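Chapter 4
From Goal to Plan

In Chapter 3 we wrote a controller which moves the arm from one pose to another. The controller does not know why it moves. If we ask it to bring the gripper to a point inside a block, it will try to do so. In this chapter we add the layer above it, the task planner, which decides what should be moved and in which order.

All exercises use Corer, the small simulator that Teguh Pangaribuan and Sutrisno Nasution wrote for their course at the Hidayat laboratory. The planner is called Jastum. It reads a list of objects with their poses, and a goal such as "purple on yellow", and it gives back a list of actions. For the moment the poses come directly from the simulator — the camera will be used only in Chapter 6.

A planner needs facts, and facts must be computed from numbers. Two green cubes, one on top of the other, give the fact on(green_a, green_b). The yellow and the purple cube stand close to them, each turned by its own angle, so the grasp angle must be found separately for each block. The white cube lies far from this group, near the red box, and the blue one is at the back edge of the table. 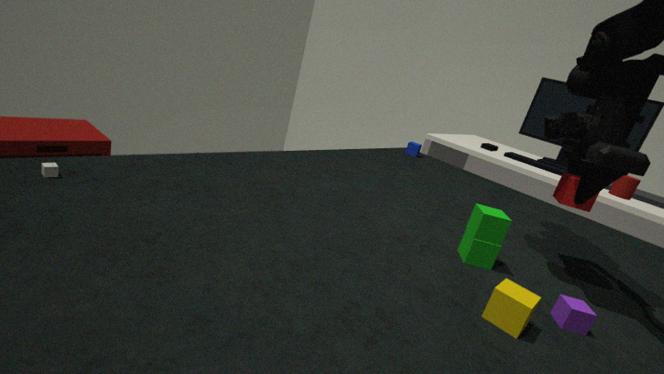
4.1 States and facts

A state is the set of all facts which are true at one moment. We write clear(x) when nothing is on top of block x, and on(x, y) when x rests on y. In the state file of Exercise 4.1 there are 13 facts. Load the file, set the search limit to 500 nodes, and print the facts before you run the planner.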